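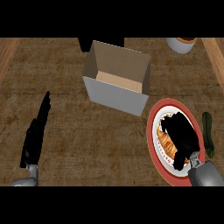

The Last Box

My mother-in-law has moved 9 times and claims to have unpacked once. The rest, she says, was just shuffling. I used to think this was a joke, and then we bought a house in Prarkport and I met the last box.

Everybody who moves has one. The first week goes to plates and sheets. The second goes to books, which you put on the shelves in a hurry and will apologize to later. After that the pace drops off badly, and some evening in June you find yourself stepping over a carton marked MISC, KITCHEN? with the ease of someone who has been stepping over it since winter.

Tyra Engebretsen has run a moving crew out of a garage on Strömberg Street for most of her working life, and she has views on the question mark. "If you don't know what it is when you tape it shut, you won't know in the new place either," she told me, eating a sandwich on somebody else's sofa, which at that moment was in the road. Her crew once hauled the same sealed carton for the same couple through 4 apartments. She offered to drop it at the dump for free. They were offended. They also declined to open it.

I asked what people overpack. Mugs, she said. Cords. Candles they don't like. The heaviest thing per square inch is always the magazines someone is saving for an article about decluttering.

Sixten Björklund, who rents out storage units on the edge of town, sees where these things end up. He charges $72 a month for his smallest unit, and his longest tenant has been paying for 2,359 days. I did the math on the back of his brochure and he asked me, politely, not to share it with her. She visits every spring. She rolls up the door, looks in, says "Well," and rolls it down again.

I recognized that "Well." I have said it to our hall closet.

There are methods, of course. My sister swears by writing a date on the lid and giving the thing away unopened when a year has gone by. My neighbor opens one carton every Sunday night with a glass of wine, and owns, as a result, a very good collection of corkscrews. My husband's approach is to put a lamp on it and call it a side table.

We did open ours in the end. It held a waffle iron, one ice skate, the manual for a car we sold before we met, and the good scissors. We had bought three pairs since.

The skate is in the hall closet now.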